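3/23/25 - dye bath notes, Sabbagh yarn order

Second try at the blue for the Sabbagh skeins. The first lot came out patchy near the ties, so I retied everything looser and soaked it overnight. Scale read 167 g dry. Vinegar at 30 ml per pot, same as last time.
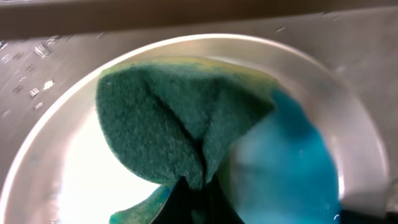 Green scouring pad, folded, over the steel bowl in the sink.

Raghda Zein thinks the patches come from our tap water and wants to try the Tusorby supply. I think it's the ties - we can test both. Made up 4000 ml of stock and split off 1000 for her samples.

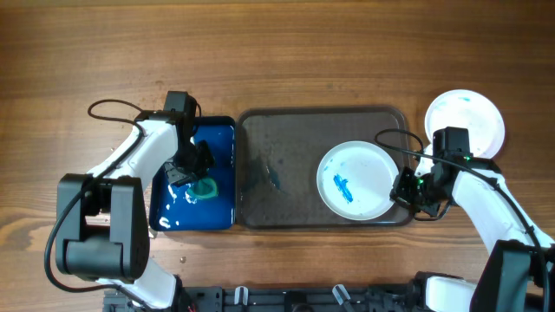

Heat went up slower this time. I left the lid off and turned the skeins by hand at each check. Need to order more Ernier powder before the next batch, the jar is nearly out.
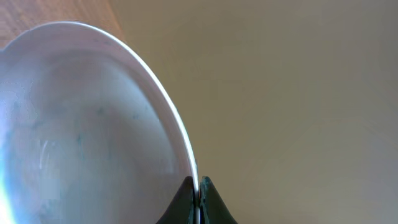
White bowl, rim close up.

Rinse ran clear on the third change. Skeins are on the rack by the window, tags still on.

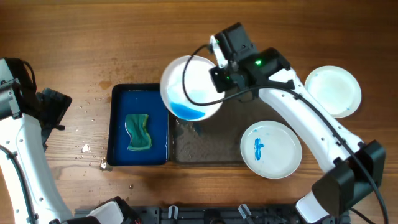
If they dry even, I'll write up the recipe for Grorberg. If not, Raghda's water test goes first.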